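**Saturday, getting on for noon**

Glue first, because I promised Ciarán I'd write it down this time. The hide glue from the Clerkano tin went off again overnight, lovely and tacky at nine and like custard skin by half ten, and I do think it's the room and not the tin. The window over the sink never quite shuts, and Fiachra had the heater pulled round to his own bench (I don't blame him, it was perishing). I've mixed a fresh lot a touch thinner and put a saucer over it.

The parish atlas is coming on beautifully! All the old spine linings are off now, and the sewing underneath is far sounder than Noreen feared when she brought it in. Only 4 sections need new thread. The rest I shall leave well alone, bar a bit of brushing out, as there's a good deal of grit down in the folds and what looks like very old pipe tobacco. I've kept a pinch in an envelope for her, she'll be tickled.

Paste-downs are another matter. I tried the damp blotter for 17 minutes on the back board and it lifted sweetly along the top and then not at all near the joint, where somebody has been at it with a modern glue. Bláthnaid, if you're in before me, please don't force it. A second go with the blotter, covered, and a cup of tea while you wait.

Cloth for the new spine: the Morkitz green is nearer the old colour by daylight, the brown is nearer under the lamp, and I've gone back and forth so often that I no longer trust my own eyes. Swatches are pinned over the plan chest. Write your initials by the one you like.

Brendan rang about the thread order and will ring again. We're down to the last reel of the fine linen, so do go gently with it.

Boards are under the big press until teatime, with the

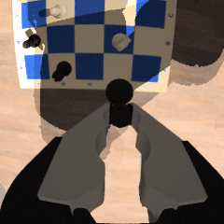

waxed paper between, and I've given the wheel only a half turn past snug, so leave it be until I'm back from the post office.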